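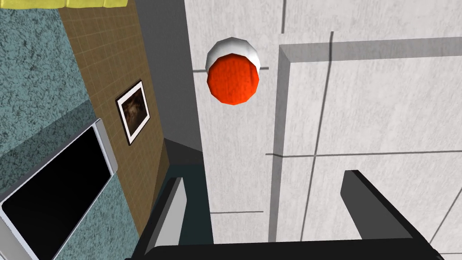

Red-orange and white against pale grey tiles

Kitchen Repainting Questions, Answered
Last updated February 27, 2019

Hello, and welcome to the Macaraeg Paints help page! Precious Manalo looks after our Lotville shop and has answered these as she would over the counter, so do put the kettle on first.

Do I really have to sand my cupboard doors?
I'm afraid so, though it needn't be a great labour. A light rub with fine paper gives the primer something to grip. Wash the doors with sugar soap beforehand and let them dry overnight, even if they feel dry by teatime.

Can I use a strong colour in a small kitchen?
Please do! Our Onar range has 90 shades, and the brighter reds and oranges are lovely on a stool or a shelf if a whole wall feels like too much of a leap.
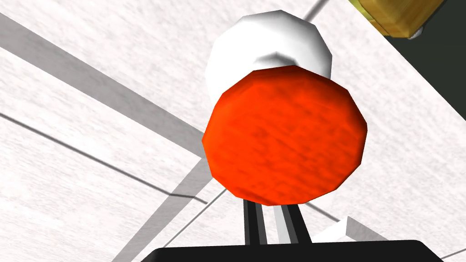

A strong orange-red beside white

How long before I can put everything back?
Our Nutine eggshell is touch dry in a few hours, but it goes on hardening for a good while after that – I'd leave the doors open for the first night and be gentle with them for a fortnight.

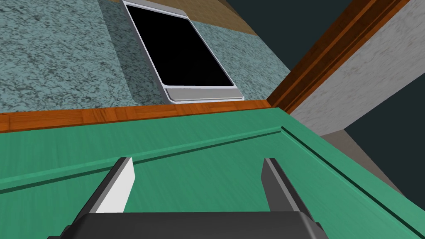 Which green goes with wood?
Sea greens and teals are what I'm asked for most, and they sit very happily beside warm, brownish woods. Paint a piece of card and move it round the room for a few days, because morning light and lamplight can make two quite different colours of it.

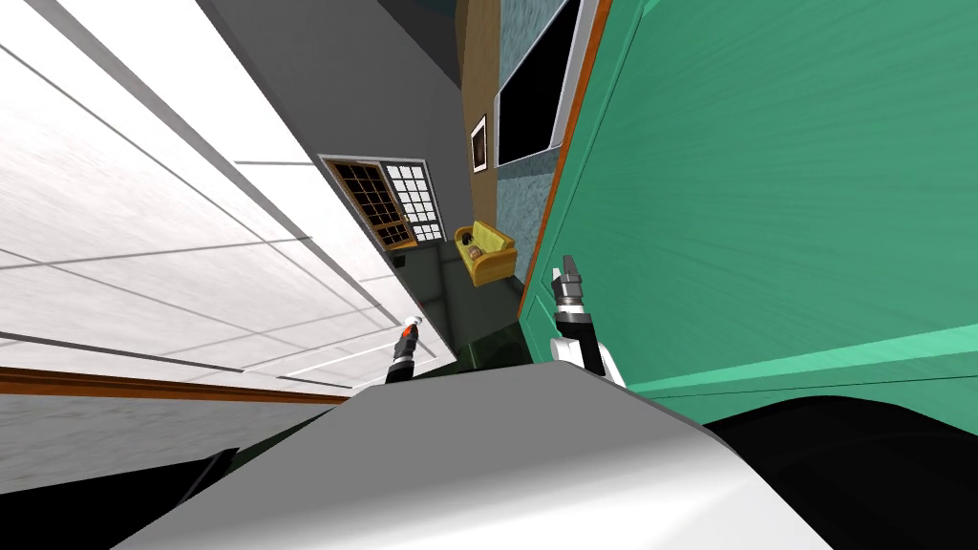
If you're still torn after that, sample pots can be posted to you, and you're welcome to ring us for a chat before you order.

Can I return a tin?
Unopened tins, yes, within 50 days. Mixed colours can't come back, I'm sorry to say, so do check the shade number on the lid before you open it.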